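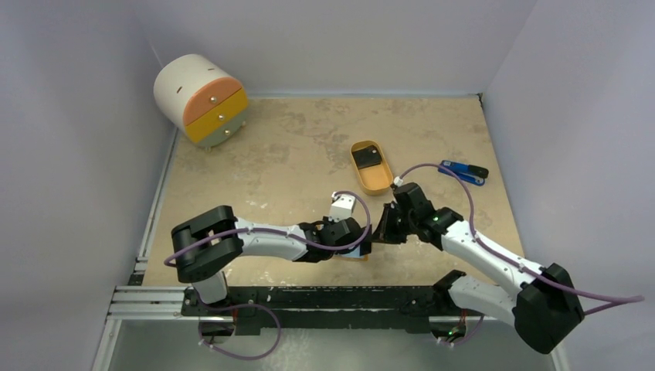

Table 2, drawer cabinet at back left, white block and the small orange-and-blue piece near the center.

Tuesday, May 21, 2024

Surface and contents of table 2

Carried on from the page on wall finish. Left, back and right walls are still the pale lavender-gray, Illow matte, second coat. No touch-up planned. The old white gave a bright patch on the back wall under the ceiling panels and made the white cabinet hard to pick out from any distance. The gray is better on both counts. The right-hand corner joint has a hairline gap that takes a sheet of paper. Filler ordered.

Tabletop. Beige mottled finish, stone or marble look. The difficulty with this pattern is that faint brown and tan blotches are hard to tell from dirt. Most of the wear is in the center and toward the front, where blocks get set down and pushed. Cleaned a hand-sized area right of center with Stillix diluted per the label, cotton cloth, no pad. Brown marks went lighter, scuffs did not change. Repeated once on the same area with the same result. Conclusion for now: the scuffs are in the finish. Do not use the green pad on them, it dulls the sheen and the dull spot shows more than the scuff did.

Cabinet. White body with a rounded front, orange drawer on top, yellow in the middle, pale section at the bottom. One small knob per drawer. Sits on its own feet at the left wall. Weighed on the bench scale before it went back on the table:

cabinet, drawers in and empty: 1,058 g
white block: 33 g

The cabinet is light enough that it creeps when a drawer sticks. Pulled each drawer by the knob with the hand spring gauge, straight out, slow.

orange: smooth over the whole travel
yellow: catches just before full open, frees with a slight lift
bottom: stiff from closed, then fine

Only the bottom drawer moved the cabinet. Put Tarkel pads under the feet (the thin gray ones, trimmed with scissors) and repeated. No movement on the orange or yellow. The bottom drawer still shifts the cabinet by a barely visible amount on the first pull. Could be the pads have not seated. Check again after a couple of days before adding anything heavier inside.

Yellow drawer taken out and looked at. There is a molding flash on the left runner, toward the back. Scraped it down with a blade and refitted. Catch is reduced, still there. The replacement drawers from Orbán have been on back order since November, so keep this one and do not force it.

Usable drawer depth, inside front to inside back, is 111 mm on the orange. Did not measure the others. The block fits flat with room on both sides, and the orange-and-blue piece fits beside it — check that it is lying down before closing, as it fouls the lip of the body if left upright.

Block. Edges good, one corner slightly rounded. Faces pick up a beige film from the tabletop, more on whichever face has been down. Wipe with a dry cloth at the end of the day. Stillix leaves it slick, so keep that for the table only.

Floor panel under the front edge is shiny and shows every crumb of filler. Vacuum before mopping.

Placement. Cabinet stays in the back left corner, drawers clear to open fully. It had drifted toward the back wall over the past week, and the yellow drawer log has two entries marked "cabinet moved" that should probably be discarded. Pencil ticks now on the table at the two front feet. Pencil comes off with a dry eraser, tape residue does not, so no tape on this surface.

To do:
- fill right-hand joint, color match against the Illow offcut
- repeat bottom drawer pull once pads have settled
- second pass with the blade on the yellow runner
- measure inside depth, yellow and bottom
- ask Orbán for a date on the drawers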